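The Bowl That Kept Getting Away

The first time the arm dropped a bowl, everyone at Lundetti cheered. It had gotten all the way to the sink, after all! By the fifth drop, Ewurabena Kpodo had stopped cheering and started reading logs.

Her small team in Plondport is teaching a robot called Gulau to do the dishes, and the teaching is done by hand. People carry a gripper with the same fingers the robot wears, pick things up at the office sink, and let the recordings pile up. There were 2000 of them by December, and Gulau had learned a lot. It could find a rim and close on it beautifully. Then, 7 seconds into the lift, the bowl would start to turn. 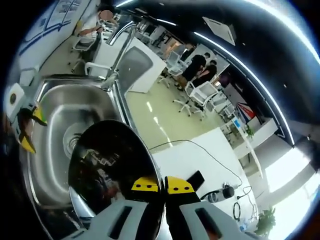

A dark, glossy bowl-like object held between the yellow fingertips at the sink.

I love this kind of failure. The numbers all looked healthy: grip force was steady, the wrist was where it should be, and the software was convinced it still had hold of a bowl. It went right on believing that while the bowl rolled out sideways and hit the steel with a noise you could hear down the hall. On the worst run a rim chipped, and a sliver went into the drain while somebody was reaching in to help.

That last part is what shut the project down for 18 days. Kirstin Pringle, who handles safety for the group, wrote it up on 01/02/2025 and asked a wonderfully plain question: how does the robot know it has dropped something? It didn't. Gulau checked its grip once, at the moment of closing, and never again.

The slipping itself came down to water. Most of the early recordings had been made with dry dishes (much nicer to handle, as anyone would agree), so the model had settled on a light pinch near the rim. Put a film of water on that rim and the pinch became a hinge.

So the team went back to the sink and got things wet. They recorded big bowls, small bowls, soapy bowls, and plenty of grabs that went badly, with the recoveries left in. Kpodo is particularly fond of the recoveries.
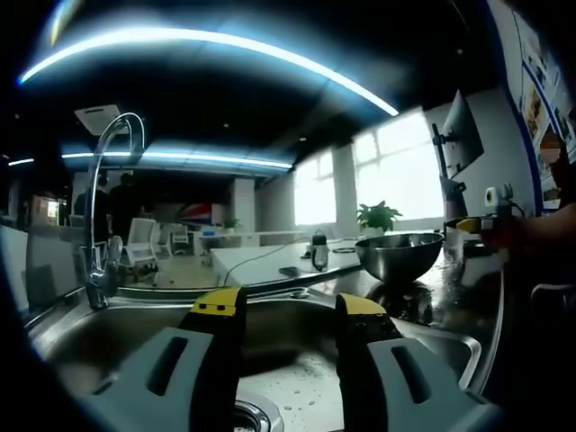

What changed

Gulau now checks its grip all the way through the lift, using a slip monitor the team named Bansal. If the object starts to rotate, the arm lowers it and waits. Hands stay out of the basin until the arm has parked, and that rule applies to Kpodo too.

It's slower, and it still hates ladles. Pringle has those down for next month.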